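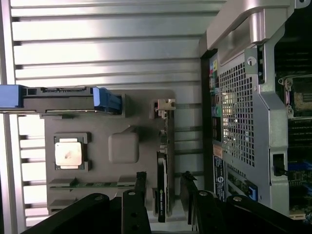

Plirna 54 refurbished workstation

I've sold a fair few of these towers from my workshop in Jirnodside and they're still the ones I like working on most. Once the side is off you can get at nearly everything - the drive bracket has a blue handle with a blue clip at the other end, so there's no hunting for it, and the power supply sits in its own silver metal cage with a grille of square holes. There's a grey plastic air shroud over the board too, and I always put it back properly before a machine goes out (you'd be amazed how many arrive here with theirs missing!).

What you get

Tower with processor, memory and power supply fitted
600 GB drive, wiped and tested
Mains lead
9 months' cover from me, parts and labour

Screen, keyboard and mouse are extra. I usually have a few Bako keyboards on the shelf, so ask if you want one thrown in the same box.

Condition

These are used machines and they look it in places. Expect stickers and labels from earlier lives inside, and the odd scuff on the case. I blow out the dust, put fresh paste on the processor and leave each one running overnight before I list it.

Delivery

It's a heavy old lump, so carriage is £38 by courier, double boxed. Collection from the Fliltanley unit is free and I'll help you carry it to the car - just message me first, I'm normally in until four.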